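The Arm in the Back Bay
At a shared workshop in Asterville, a handful of hobbyists are teaching a homemade robot to sort screws, and having a wonderful time doing it

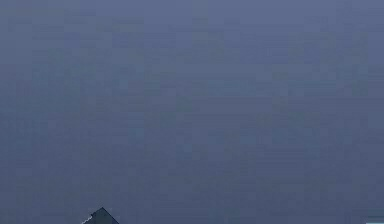
Teresa Ó Flaithearta built the practice world before she had an arm to put in it. For most of a winter the robot lived only on her laptop, a set of joints and lengths in a simulator, and every evening she would load it up, nudge a number and watch what changed. The view she worked with was plain enough to make a visitor laugh: a great stretch of slate blue, a bit lighter toward the top, with one dark point poking up from the bottom edge and a scrap of pale cyan in the corner. She loved it. With so little else to look at, she says, any jump in the view between one run and the next meant her numbers were off, and she could go straight back and fix them.

The real arm, when it finally came together, took over a corner of the Pralivard workshop that had been full of bicycle frames. Its base is a slab of kitchen countertop. The upper links are birch plywood cut on the shop's laser, and the joints run on hobby servos that the group bought secondhand and tested one by one with a kitchen scale and a lot of patience. There are 53 printed parts in the current version, and Lyle Iwasaki can tell you which ones cracked.

"The elbow," he says, right away. "The elbow, and then the elbow again."

Lyle repairs pianos for a living, and he came to the project through a notice on the workshop door. He had never written a line of code. What he did have was a feel for linkages and for the tiny amounts of slop that add up across a mechanism, and it was Lyle who worked out that the wobble at the wrist was coming from a bushing two joints back. He turned a new one from brass on a Wednesday night. The wobble dropped so much that the group stayed until after midnight just moving the arm to a pencil mark and back, cheering every time it landed!

They call it Loureiro. The job they picked for it is sorting the workshop's coffee cans of mixed screws, a chore everybody hates, and a much harder one for a machine than it sounds. Screws roll. They shine. They lie across each other at silly angles and hide their heads. A person's fingers handle all of this without any thought, and you come away from an hour with Loureiro feeling pretty impressed by your own thumbs.

So there is a lot of going back and forth. A grip gets tried in the simulator first, where a bad idea costs only a reset, and then it gets tried on the bench, where a bad idea can strip a gear. The two never agree perfectly. The simulated servos started out stronger than the real ones, and the simulated tabletop had far less friction. Eimear Buckley, who teaches high school physics, took on that gap as her own pet project. She tied a string to a wood screw, dragged it over the countertop with a spring gauge, and wrote the readings on masking tape stuck to the wall. The tape is still there, with corrections in three colors of ink.

I asked her if it bothered her that the model would always be a little wrong. "No, that's the good part," she said. "You find out what you forgot to think about."

What they forgot, mostly, was the cable. The bundle that feeds the wrist is stiff when the room is cold and tugs the arm to one side. A loop of elastic from a sewing box took care of it. Next on the list is a lighter gripper, and after that a better way to spread the screws out before the arm reaches for them. Lyle wants a shaking tray. Teresa wants to try a slow little conveyor, and has already started drawing one.

On my last evening there, Loureiro picked up a brass screw, carried it over to the right cup and let go. It bounced off the rim and rolled under the drill press. Lyle was down on his knees with a flashlight before it stopped moving, and Teresa had already typed in a new drop height.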